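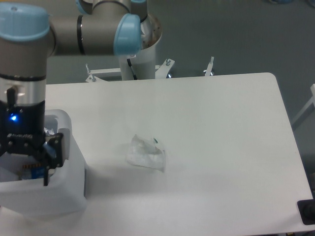

White table, robot arm on the left

How to clean and look after a night guard

Posted February 10, 2021 on Hollelo

Quick one as I keep getting asked. Night guard, bite guard, splint, whatever your dentist calls it. The thing you wear in bed if you grind. Mine's a hard one, made by the lab at Zhuravel, but most of this goes for the softer ones too. Where it doesn't I've said so.

If your dentist gave you a sheet of instructions, follow the sheet over me.

What you need

A soft toothbrush, a spare one, kept just for the guard
Plain washing-up liquid or mild hand soap, unperfumed if you've got it
Cleaning tablets (I use Juler, supermarket own brand probably fine)
A mug or small bowl
A case with holes in it
A clean towel or bit of kitchen roll

No toothpaste. It's gritty, and it scratches the plastic. You can't see the scratches at first but they go cloudy and then hold on to everything. I did a whole year with toothpaste on my first one and it looked like a bathroom window.

Every morning

1. Take it out with both hands. Thumbs or fingertips at the back on each side, ease down (or up, if it's a lower). Don't hook it out from one side with a finger. That's how the first one cracked.

2. Rinse straight away, cool or lukewarm water. Never hot. Hot water bends them, sometimes only a tiny bit, and a tiny bit is enough for it to feel tight on one tooth for ever.

3. One drop of washing-up liquid on the brush. Brush the outside, then the inside, then the little dips where the teeth sit. Most people skip the dips. 40 seconds does it, less if you're late.

4. Rinse till there's no soap taste left. Check by licking it, sorry but it's the quickest way.

5. Shake, put it on the towel, go and have your breakfast. Then into the case once it's dry. Not while it's wet, and definitely not in a sealed case while it's wet. Smell.

That's the whole daily bit. Do it over a basin with a flannel in the bottom in case you drop it. Hard guards chip.

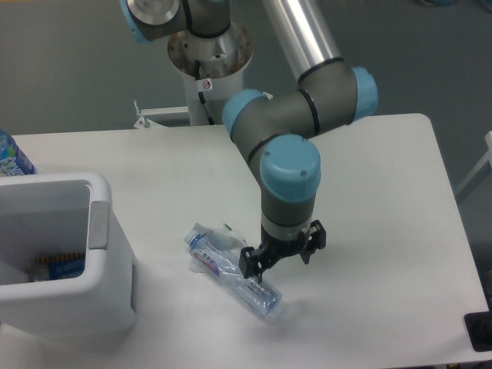
Crumpled water bottle on the white table

The weekly soak

Sunday for me but any day. Pick one you'll remember.

1. Brush it first as above. A soak won't shift what's stuck on, it only softens it.

2. Half a mug of lukewarm water, enough to cover the guard.

3. Drop in a tablet. Wait for it to get going, then put the guard in.

4. Leave for as long as it says on the packet. My Juler ones say 20 minutes. Set a timer. I've left mine in all day before now and it came out with a faint blue tinge that took ages to go.

5. Out, brush again, rinse really well. Tip the water away and wash the mug properly before anyone has tea in it.

Check the packet says it's OK for guards or retainers. Some denture ones are stronger and some guards have metal clasps that don't like them. If yours has any metal in it ask the practice first.

If you've run out of tablets: white vinegar and cool water, half and half, same sort of time, then a very thorough rinse. Works ok. Tastes of chip shop till lunchtime.

Don't use

Bleach
Boiling water, or the kettle "just to freshen it"
The dishwasher, even the top rack
Mouthwash with alcohol in, dries the plastic out
Whitening anything

White chalky bits

That's tartar, same as on your teeth. Usually at the back or behind the lower front. If it's new it'll come off after a soak and a good brush. If it's been there weeks it probly won't, and please don't pick at it with a pin or a knife. Take it along to your next check-up and ask. Mine went in their ultrasonic bath and came back like new while I was in the chair.

If you get a lot of it, do 2 soaks a week for a bit and see.

Storing it

Case with air holes. I've a Homis one, cheap, snaps shut properly, bright orange so I don't lose it. Colour matters more than you'd think, a clear case on a hotel bedside table is as good as gone.

Wash the case too! Soap and warm water, once a week when you do the soak. No point putting a clean guard back in a grubby box.

Keep it off radiators and windowsills. Not in the car either, come April the dashboard is warm enough to warp a soft one. And away from dogs. Dogs love them. Anyone with a dog already knows.

Never wrap it in a tissue, not even for a minute. It goes in the bin with the tissue.

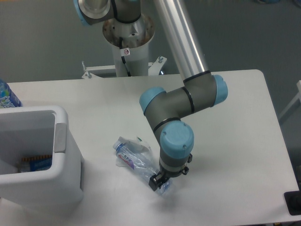

Open white bin at the left, bottle under the gripper

Travelling

Case in your hand luggage, not the hold. A few tablets in a little bag. Old toothbrush. If you're camping or somewhere the tap water's dodgy, use bottled for the rinse.

If you forget the tablets don't worry, soap and brush will see you through a week's holiday.

When you've had a cold or a mouth ulcer

Soak it every day til you're better, then once more after. New toothbrush as well. If your mouth is very sore leave the guard out and ring the practice if it goes on.

When to get it looked at

It's cracked, even a hairline
There's a sharp edge on your tongue or cheek
It rocks when you bite
It's suddenly tight or suddenly loose
You've had a filling, a crown or a tooth out since it was made
You've worn a hole through it (well done)

Stop wearing it if it's cracked. Don't glue it. Superglue in your mouth all night, no. Take the bits in with you.

Soft guards go quicker than hard ones. I got through my soft one quickly, the hard one's now done 3 years and has some flat shiny spots where I chew but the dentist's happy with it. Bring it to every check-up, they can't tell much if it's at home in a drawer.

Jaw still aching in the mornings even with the guard in? Mention that too. Might just need adjusting, takes them a few minutes with the drill and you don't feel a thing as it's not in your mouth at the time.

Right, that's the lot. Will do one on retainers when I get a chance, the cleaning's much the same but the wire ones are fiddly.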